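4.3 Placing the Grakberg sensor in a storage area

The Grakberg humidity sensor reports to the base station every 2 minutes. Readings are only as good as the position of the sensor, so complete this section before you set any alarm limits in section 5.

Before you start
- The base station must be powered and showing a steady green light.
- The sensor must already be paired (section 3.2).
- Have the sensor number ready. It is printed inside the battery cover.

Mounting the sensor

1. Choose an inside wall. Outside walls run colder and give a high humidity reading in winter.
2. Hold the bracket at shelf height, at least 80 cm above the floor, and mark both screw holes.
3. Drill the holes and fix the bracket with the screws supplied. Do not use adhesive pads on painted masonry.
4. Slide the sensor down onto the bracket until it clicks. The vent slots must face down.
5. Press and hold TEST until the light flashes twice.
6. At the base station, open Sensors, select the sensor number and check the signal level. If it shows one bar, move the base station closer or add a Sikine repeater (part 374, sold separately).

CAUTION: Do not mount the sensor above a radiator, a sink or a dehumidifier outlet.

Note: The first reading may be wrong by several percent. Leave the sensor in place overnight before you rely on it.

Stored items near the sensor

Keep bins and boxes clear of the vent slots. A closed bin holds its own air - the sensor measures the room, and conditions under a lid can differ. To monitor the inside of a bin, use the probe kit described in section 4.5. 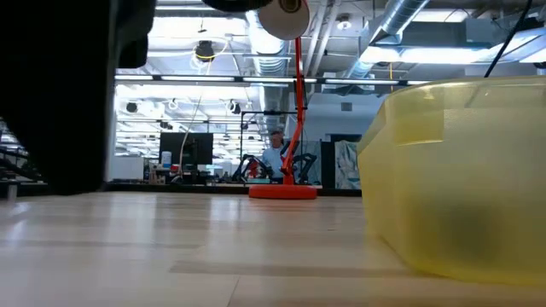 Figure 4-3. Translucent yellow plastic bin on a tabletop.

7. Put stored items back in the area and repeat the signal check in step 6. Metal shelving and full bins can weaken the signal.
8. Write the sensor number and location in the table at the back of this manual.

The log holds 2,000 readings per sensor. When it is full, the oldest readings are overwritten. To keep them, export the log as described in section 6.1.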